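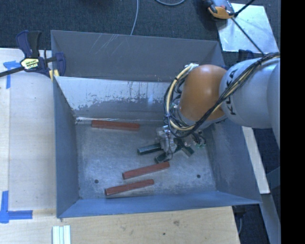

Ranger l'atelier avant l'hiver : mes astuces pour les chutes et la ferraille

Chaque année en novembre, je vide l'atelier de fond en comble, et j'adore ça ! On retrouve des merveilles, des équerres qu'on croyait perdues, un bout de cornière pile à la bonne longueur pour la jardinière du balcon...

Trier par longueur, pas par matière
J'ai longtemps rangé l'acier d'un côté et l'alu de l'autre. Depuis que je classe par longueur, je trouve tout en deux minutes. Au-dessus de 600 mm, ça va debout contre le mur. En dessous, dans un bac. Sous 100 mm, je ne garde que le laiton (trop joli pour partir à la benne).

Un bac en métal, oui, mais protégé
Les bacs en tôle encaissent tout, sauf l'humidité. Un chiffon à peine huilé sur les parois et dans les angles, deux fois par an, et la rouille ne s'installe pas. Si elle a déjà commencé : laine d'acier fine, vinaigre blanc, on rince, on sèche tout de suite au sèche-cheveux. Pour le fond, une chute de vieux tapis de caoutchouc amortit le bruit – vos voisins vous diront merci.

Marquer les pièces
Un trait de peinture sur la tranche, une couleur par épaisseur. Chez moi le jaune, c'est 5 mm. Le feutre s'efface, la peinture tient des années.

Les petites boîtes
Pour la visserie, j'ai récupéré 22 bocaux de confiture et vissé les couvercles sous l'étagère. Un classique, mais quel plaisir de voir ses rondelles d'un coup d'œil ! L'idée du double couvercle (deux vis au lieu d'une, sinon il tourne) vient de Jaxon Ross, qui tient la quincaillerie Tremblay.

Et les limes ?
Jamais en vrac dans un tiroir, elles s'émoussent entre elles. Une planche rainurée suffit. Un peu de craie sur les dents avant de limer l'alu, et elles s'encrassent beaucoup moins – essayez, c'est bluffant.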